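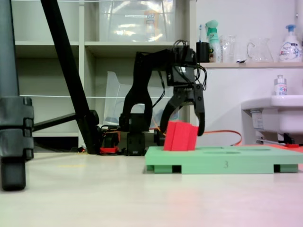

Page last changed: November (HK)

Home Arms Grippers Trays Spares Service Contact

Rorton bench arm with two-finger gripper and Womow slot tray

The Rorton is a small servo-driven arm for pick-and-insert work on an ordinary table. It is supplied by Tisbridge as a cell: arm, gripper, lead set, one raised tray and a pack of red blocks. Controller and power supply are listed separately under Spares. This page covers setting up and routine care. For teaching positions, see the controller manual.

Placing the arm

The base needs a flat, level surface. Wipe the table and the underside of the base with a dry cloth before fixing. The arm has a reach of 800 mm with the gripper fitted, and nothing should stand inside that radius at the height of the upper link when the arm is first homed. Set the arm in its parked pose by hand with the power off, then power up.

Place the tray on the gripper side of the base with its numbered edge facing the operator. The number is moulded on the front edge and must match the tray number entered in the controller. Tray 3 has three slots and stands on short feet, so the slot height differs from the flat trays. Entering the wrong number will drive the jaws into the top surface.

Cables

The black bundle to the gripper runs over the top of the joints and must keep a free loop at all positions. Move each joint by hand through its full travel and watch the loop. If it pulls tight, release the tie nearest the wrist, feed 20 mm of slack towards the gripper and tie again. Do not tie the bundle flat along the upper link – the conductors will fail at the elbow.

The orange lead is laid along the table behind the tray. Keep it clear of the tray feet. A lead caught under one foot tilts the tray enough to spoil an insertion, and the fault is easily mistaken for a worn jaw. Replacement leads are made by Stoica and are sold singly.
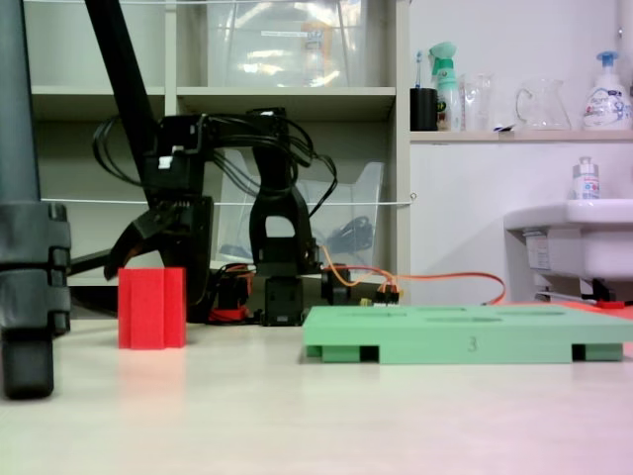

Jaw check

Carry out the jaw check weekly. Saturday is usual where the cell runs on weekdays only.

1. Stand a block upright on the table, clear of the tray.
2. Jog the gripper over it with the jaws open and lower it until the tips are level with the middle of the block.
3. Close the jaws slowly. Both should meet the block together. If one arrives first and pushes the block sideways, reset the jaw offset.
4. Lift, carry to the first slot and lower. The block should enter without leaning on the slot edge.

A block that leans in the slot after a good pick points to the tray position or the wrist zero. Check the tray first.

Discard blocks with torn grooves. They will hold in the jaws but twist on release.

Servicing

Joint screws: check every 109 hours of running. The hour count is on the controller status page. Tighten the base joint first and work outwards.

Servo connectors: power off, press each one home, refit the retaining clip. The connectors at the foot of the arm work loose more often than those at the wrist.

Jaws: replace as a pair. A new pair needs the offset set again.

Jaw pairs are sold in packs of 6. Orders for Womow trays should quote the tray number.

Service queries to Hwa-young Ko, Tisbridge workshop. Please give the serial number, the hour count and the tray in use.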